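Sorting trials move to Prarton

The Trarnemia group has finished its first round of tests on learning from fewer examples. Goossens, the method being tried, trains an arm on a small set of demonstrations and then asks it to sort by colour - red cubes to one dish, blue to the other.

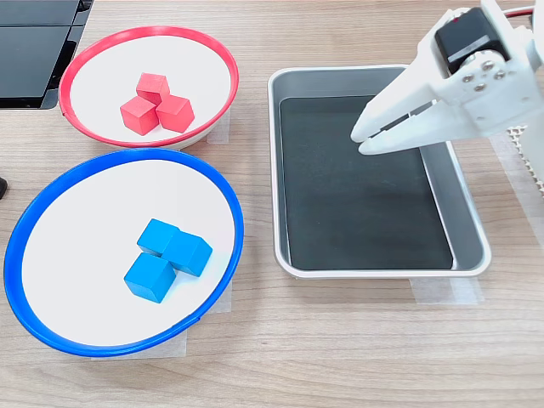
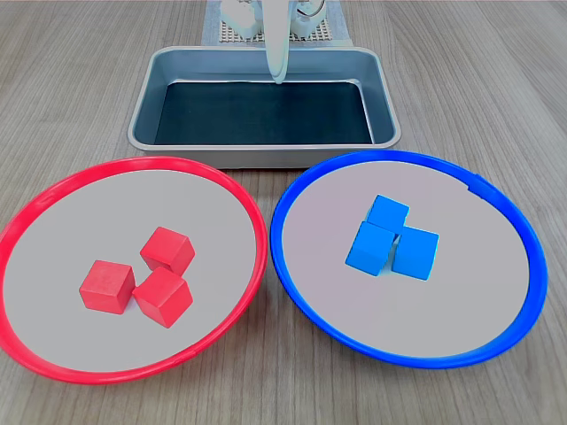

Red and blue cubes in their dishes, with the lined metal tray and the white arm.

The arm was trained on 600 demonstrations and then given 722 trials. Cubes in the wrong dish accounted for 17 failures. Dropped cubes are being logged separately and are not in that figure. A second round, with 4 colours, starts at the Prarton lab in October.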